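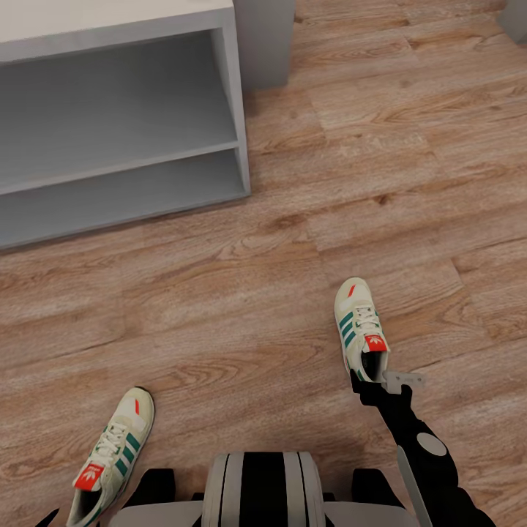 Setting up the shoe-tidying cell in the simulator

Written for the Drollville build. Plan on half an hour the first time.

Step 1. Load the room

Open the wood floor room and place the shelf ahead of the robot and to its left. Leave both compartments empty. Leave open floor between the shelf and the shoes so the arm can turn.

Step 2. Check the wrist view

Load a sandal and bring the open gripper down over it. One finger should show at each side of the view, with floor visible between each finger and the footbed. If only one finger shows, re-center the wrist and save the offset.

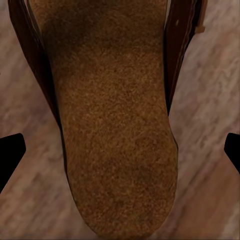
Step 3. Set the grip

Sneakers are held at the heel collar. Start the force setting at 881 and raise it only if the shoe slips. Joelle Nseir keeps the saved values for other shoes.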